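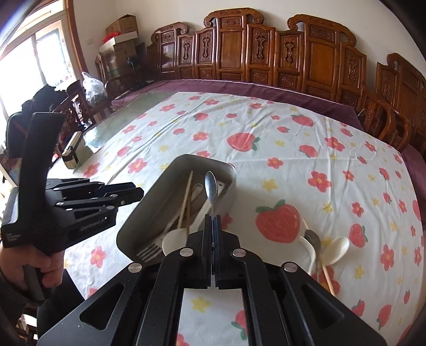 The fault in this report is a loss of tracking on one of the two hand-held grippers used to record our utensil sorting task. It did not stop a recording or raise a warning. It was found by Rizwan Arain during playback, when the right gripper jumped sideways in the plotted path while the video showed steady motion. The task itself is simple: one gripper in each hand, a gray plastic tray on the table, and spoons, forks and chopsticks to be moved between the tray and the cloth. A steel spoon held upright by its handle, bowl up and close to the tray, is a typical grasp for the right gripper, and most of the jumps fell within this part of the task.

## 1. Setup

The recordings were made in a dining room on a table with a printed cloth. Each gripper was logged by our own software, Oltar, which estimates position from the wrist video and the motion sensor. The paths were then passed to Treltosar, the arm controller used in the lab, for replay at reduced speed.

We made 90 recordings. Each one lasted 32 seconds or less. Arsalan Malik operated the grippers for all of them so that grip style would not vary.

## 2. What went wrong

Replay was started before all of the paths had been checked. On the fourth replay the arm moved toward the tray, then swung to the right and pushed the tray off its mark. The force limit tripped and the arm stopped. No one was inside the marked area, and the only damage was a bent jaw pad.

The logged path for that recording contained a step of almost 200 mm between two neighboring samples. Treltosar smoothed the step into a fast curve and did not reject it. This is the safety matter in the report - a bad sample became a motion that looked valid to the controller.

A check of the full set found the same kind of step in 30 recordings. None of them had been flagged by Oltar.

## 3. Cause

Two causes were considered.

The first was a loose sensor cable. The cable was replaced and the test repeated, with no change.

The second was false matching of image features. The cloth carries a repeating print of strawberries and flowers, and the tracker can match one motif to another that looks the same. To test this, we covered the cloth with a plain sheet marked with tape at uneven spacing and repeated the task. No steps appeared. When the sheet was removed, they came back.

We take the second cause as the main one. Shine from metal utensils near the lens may add to it, but this was not tested separately.

## 4. Changes made

- Oltar now marks any step larger than a set limit and fails the recording.
- Treltosar refuses a path that has no pass mark.
- The first replay of any path is done with the tray removed.

## 5. Open points

The step limit was chosen by hand and is too strict for quick wrist turns - several good recordings now fail. Malik is testing a limit based on the motion sensor. The affected recordings have been kept in a separate folder and will not be used for training.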